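Desk organiser

A desk organiser is an open box or tray with compartments for pens, paper and other small office things. Sellers credit it with saving time, a claim that rests on very little.

Origins

Most histories trace it to the writing box. The link is often stated and seldom shown.
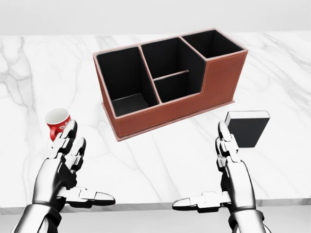

Leather-covered sets were sold as gifts for clerks, and many seem to have stayed gifts, kept for show while the pens lived in a drawer.

Claimed benefits

The firm Forkard advertised that its users won back 97 hours a year. It never said how the hours were measured. A survey by Savchuk put questions to 187 office workers, all of them existing customers.

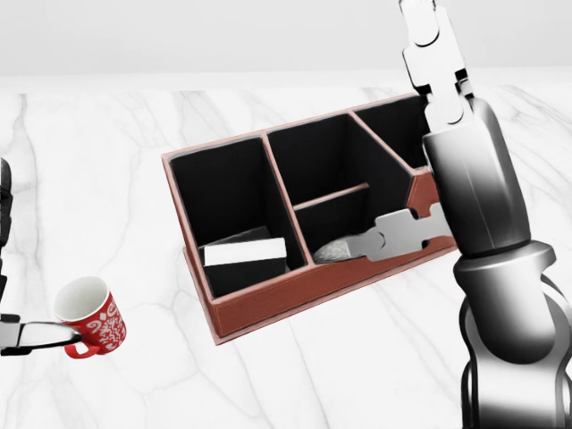 Criticism

Katalin Bíró argued that compartments suit the objects their maker had in mind and few others.
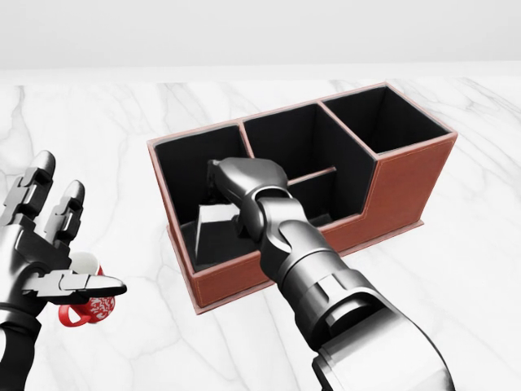
Staplers, chargers and mugs are the usual leftovers. Her trial in Stosusov lasted seven weeks, too short to settle much either way.

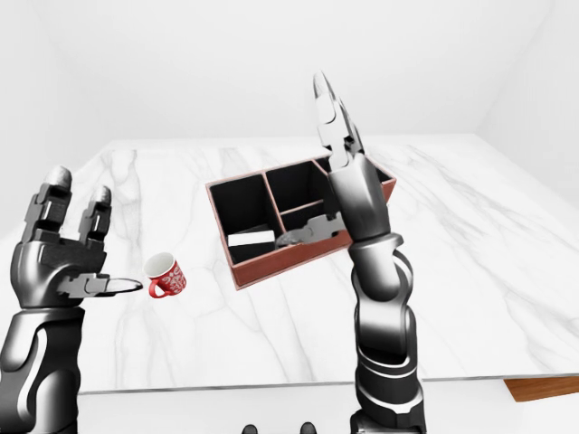 Miklós Takács replied that a box need not save time to be worth having, and that Bíró had tested only the cheapest models.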